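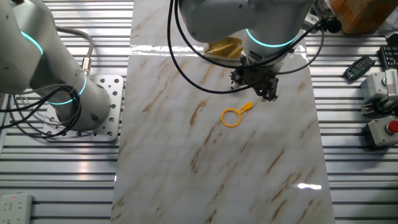 Cable loops on a two-arm cell, how much slack?

panasiuk_cell
Posted 10/10/2019

Setup question. Two arms on a slotted aluminum table, one bolted to a hole-grid plate on the left, the other reaching in from the top. Two-finger gripper on the second one. The gripper cables run in wide loops across the top of the work surface and back around the gripper. Twice now the second arm has faulted on a joint torque limit when the wrist turns past 110 degrees. I think a loop is catching. Would you shorten the loops or tie them to the arm?

halwood_tech
Tie them, but leave slack at every joint. Move the arm by hand to both ends of each joint you use, hold the cable where it wants to sit, then put the strap on. Hook and loop straps, no zip ties. Zip ties cut into the jacket and you end up replacing the cable.

M.Pavliuk
I would shorten first. Loops that wide will reach the parts no matter how you strap them. We had 100 cm of extra cable on our cell at Plidito and took out 31 cm. No faults after that.

halwood_tech
Shortening means new connectors or a new cable. If he ever adds a tool changer he will want that length back. Strap it and coil the extra behind the base.

M.Pavliuk
Coiling behind the base is how you get a bundle hanging over the plate and resting on the mounting bolts. You can't get a wrench on them without moving it all. I check those bolts every month.

halwood_tech
So hang the coil on a bracket. Takes ten minutes.

panasiuk_cell
I do have a bundle curling over the plate on the left arm, so I see the point. Is there a torque figure for the base bolts? The old sheet here only says "tight."

zurn_ops
Go by the arm manual, not by what somebody on a forum uses. Mark each bolt with paint pen after you torque it so you can see if it moved.

Also check your payload setting before you touch the cables. If somebody changed the gripper and left the old weight in, you get the same fault. We lost a whole shift in Zurnosville to that.

panasiuk_cell
Payload was wrong. It still had the number for the old fingers. Fixed it and ran 61 cycles with the wrist going past 110, no fault. I'll still strap the cables this week.

M.Pavliuk
Good. I still say the loops are too long.

zurn_ops
Write the payload number on tape and stick it to the controller door. And get the hex keys off the rails before you run it. Vibration walks them.

halwood_tech
If you go with straps, look at them again after a week. They creep toward the wrist.

Recent threads
Gripper fingers not closing evenly
Marble-look panel on the work surface, too much glare for the camera?
E-stop box: table edge or separate stand
Leveling feet for extrusion tables
Myroslav Pavliuk's cable strap notes (moved to Maintenance)

Contact the moderators | Copyright 2019 | Back to top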